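Product Review: Notley Cellulose Sponge Block, Large

The Notley block is sold singly and in cartons of 312. It was assessed by the Housekeeping Supplies Office for use in staff kitchens, tea points and the two serving pantries on the ground floor. The outgoing product, the Saludo twin-layer pad, was used as the point of comparison throughout.

Absorbency is good. The Notley block takes up a spilled cup of coffee in one pass and releases most of it when wrung by hand. The Saludo pad needed a second pass on the same counter. The Notley also keeps its shape better after repeated wringing, although its corners begin to crumble in the second week of daily use.

Scouring is the weak point. The block has no abrasive side, and dried egg or baked cheese must be soaked first. Pantries that handle oven trays should continue to order a separate scourer. On glass, glazed dishes and wood it left no marks.
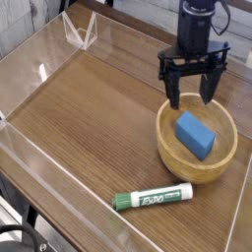

A blue sponge block in a light tan wooden bowl.

Wooden serving bowls should be wiped with a damp sponge, dried at once and stored upright. They should not be left to soak. Sponges should be rinsed in clear water at the end of each shift and stood on edge to dry. A block left flat in a sink overnight developed an odor by the fourth day, as did the Saludo pad under the same conditions.

Packaging is adequate. The outer carton is strong, but the inner sleeves tear unevenly and do not reseal. Tadadura, the supplier, delivered the trial order complete. Part number 970 should be quoted when reordering, as the smaller Notley block is listed on the same page of the catalog and is easily ordered by mistake.

Rating: 4 out of 5. Approved for general kitchen use. Not approved for oven trays or grill plates. Remaining Saludo stock should be used up before new cartons are opened.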